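Search this blog Search

The chest lid problem, and what it cost me

December 9, 2025

I promised Hawi I would write this up before the end of term, mostly so that the next person who inherits the Dresard task set doesn't lose as much time as I did.

The short version is that I spent most of a fortnight training a policy to open a chest, the success rate looked very good, and the policy was cheating. It was not opening the chest in any way a real arm could. I had a fault in the lid hinge and a second fault in the contact settings, and between them they made a bad behaviour look like a good one.

Some background. Dresard is the set of household tasks we run in simulation before anything goes near the real arm in the Zevville lab. There are drawers, cupboard doors, a few things with lids. I took over the lids from Sumeya Feyisa when she moved on to the grasping work. The job for the chest is simple to state: get under the front edge of the lid, lift it past a set angle, hold it there, let go without dropping it. Each training run is 2,000 episodes and I check the policy on a separate batch of 800 afterwards.

By the third run the evaluation numbers were up at a level I had never had on a lid. I put them in the group channel. Daryna Holovko asked if I'd watched any of the episodes, and I said I'd watched a few. I had watched two, both at high speed.

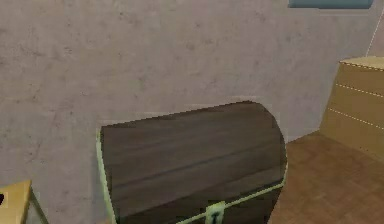 The hinge angle was the only thing my success check looked at. If the joint read past the threshold and stayed there for 15 steps, the episode counted as a pass. It didn't ask where the fingers were or how hard they were pushing. With a flat lid you can just about get away with that, as there is only one sensible place to push from. The chest has a barrel lid, though, with a pale metal band running along the seam at the front, and on a curve like that there are plenty of wrong places to put a finger. The policy had found one. It came down on the rounded end, pressed hard enough to push the fingertip slightly inside the wood, and the solver threw the two shapes apart. The lid jumped open. The angle went well past the threshold and, thanks to the hinge fault, stayed there.

The hinge fault was mine as well. When I converted the chest model I copied the joint settings from one of the cupboard doors, and the friction came across about right for a door and far too high for a lid. A lid should fall if you let go of it halfway. This one stopped wherever it was left. So a lid that had been knocked open by a contact glitch looked exactly like a lid that had been lifted and held.

I only found out when I plotted the contact force. The peaks were absurd, several times what the real arm is rated for. On the hardware I'd expect the safety stop to trip straight away. If it didn't, you would have a cracked lid or a bent finger, and possibly someone standing too close. Edith Marulanda looks after the hardware and she was quite calm about it, but she did ask what the plan had been for the transfer. The plan had been to try it that same week. I've since moved the date.

What I changed, in order:

The hinge friction is now set per object and the door value is no longer the default. If you add a new lid and don't give it a value, the load fails with an error.

The contact stiffness is higher and the timestep is smaller. Training is slower, and I've decided to live with that.

The success check now wants the finger in contact with the underside of the front edge during the lift, and a force below a limit the whole way through. Anything over the limit ends the episode as a failure.

There is a drop test. Before any training, a script opens the lid halfway with nothing touching it, lets go, and checks that it falls. It takes 18 seconds. I wish I had written it first.

I also ran the old policy against the new check, just to see. It passed almost none of the episodes. The new policy is a good deal worse on paper than the one I boasted about, but when it passes it is lifting the lid from the front, slowly, and it lets it down again.

Eyerusalem wants the drop test moved into the shared tools so it runs on everything with a hinge. I think she's right. The cupboard doors have never been checked this way and I don't have much faith in them now - same converter, same person doing the copying. I'll do those next and put the numbers here when I have them.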